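Two Arms, One Table and a Very Long Thursday

I should say up front that I'm a sucker for anything that arrives in a crate. So when Didenko offered to let me spend a day with Corine, its new two-arm tabletop kit, I said yes before I'd finished reading the email (I'd gotten as far as "crate").

Corine is pitched at small shops, school labs and the kind of person who has a workbench and big ideas. You get two arms, two grippers, the cables, a controller box and a software package called Hudo that teaches the arms what to do. There's also a support plan, Plirnden, that you pay for by the month, and I'll get to that because I have feelings about it.

My Thursday started at the company's demo room with a cup of very good coffee and a 141-page manual. I love a thick manual! This one is friendly, too, with big type and plenty of drawings, although whoever wrote the chapter on cable routing was clearly having a bad week. I read it twice and still plugged the gripper lead into the wrong spot on my first go. Hudo caught it right away and put up a plain message telling me which plug to check, and I was back in business before my coffee cooled.

Setting up the arms is mostly a matter of bolts. The grippers go on the flat end of the wrist, the short cable gets plugged in at both ends, and you leave yourself a bit of slack so the wrist can turn without tugging on anything. I was nervous about that slack. A hanging loop of wire next to moving metal makes the part of my brain that raised two cats sit up and pay attention. Didenko sells clips to tidy it away, but they're an extra, and for this kind of money I'd have liked a handful tossed in the box.

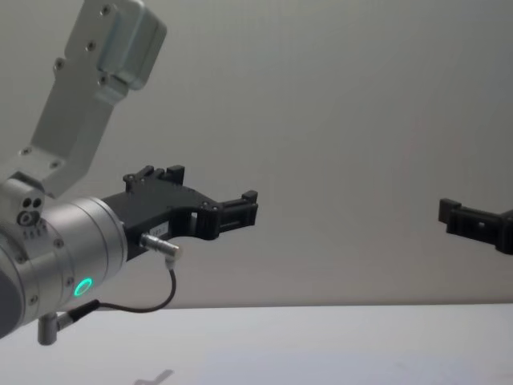 Kauko Halonen told me over lunch that the cables wouldn't be my problem at all. The thing to watch on any two-arm kit, he said, is how the arms share the middle of the table, and if the software is lazy about it you end up with one arm parked and sulking while the other does all the work. He'd take one good arm over two badly matched ones any day of the week, and he thought most first-time buyers should too.

I chewed on that for the rest of the afternoon, along with the second half of my sandwich. He has a point. Plenty of the jobs I'd want to hand over at home (sorting screws, putting lids on jars of paint) could be done one-armed if you were clever with a clamp. But I'm not clever with a clamp, and two arms feel natural in a way that's hard to give up once you've played with them. You think about a job the way you'd do it yourself, left hand, right hand, and then you go and teach it that way.

The teaching is the best part of the whole package. You take hold of an arm, move it where you want it, press a button to mark the spot, and carry on to the next one. Hudo strings the spots together and smooths out your wobbles. My first routine was a simple one, pick up a block and set it down somewhere else, and it took me 21 minutes from blank screen to running. My second was a lot quicker. My third was a disaster, and entirely my own fault, as I'd saved it over the second.

That brings me to my biggest gripe. Hudo will let you overwrite a routine without so much as a raised eyebrow. There is an undo, but it only goes back three steps, and I had already cheerfully pressed four more buttons by the time I noticed. Akihiko Murakami, who was stuck with me for the day on Didenko's behalf, winced and wrote it down. He says a warning box is on the list for the November update. I hope it's high on the list.

Once I'd rebuilt my lost routine I got braver and started working with both sides of the table. You can teach each arm by itself and let Hudo work out the timing, or you can lock them together so that one holds its place until the other has finished. I liked the second way much better. It's slower, sure, but I always knew who was supposed to be moving, and with flat little pieces that need to go in a particular spot, I'd rather have slow. 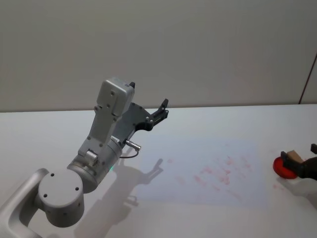 Blocks and discs are what the starter lessons use, and I'd urge you to stick with them longer than you think you need to. They're forgiving. If your mark is a hair off, you nudge the arm over, save the spot again and try once more, and you learn a ton about how high to stop before letting go. I skipped ahead to a lesson with soft things (a folded washcloth, in my case) and went straight back to blocks with my tail between my legs.

A few smaller notes from my scribbles. The arms are quieter than I'd expected, and I could chat right over them. The controller box has a fan that is not quiet, so put it under the table if you can. The emergency stop is big, easy to slap and comes with a nice long cord, and I slapped it more than once just to make sure. The screws on the gripper need a tiny driver that does come in the kit, and that I promptly lost.

Now, Plirnden. For your monthly fee you get phone support, new lessons and a replacement gripper finger if you snap one. The phone support is great, judging by my one sneaky test call from the parking lot, where a patient woman walked me through resetting an arm I was no longer standing anywhere near. The lessons are fine. What bugs me is that Hudo's updates come through the plan as well, so if you stop paying, you're frozen at whatever version you've got. I asked Akihiko whether fixes would at least stay free, and he said he'd have to get back to me. He hasn't yet.

Would I buy one? If I ran a small shop with a dull, repeating job and somebody on staff who enjoys fiddling, I'd be awfully tempted, and I'd sign up for the plan through the first year and then take a hard look at it. For a school lab I'd say yes, with the cable clips added to the order. For my own garage, I've measured the bench twice and it's three inches too short, so I've been pricing lumber.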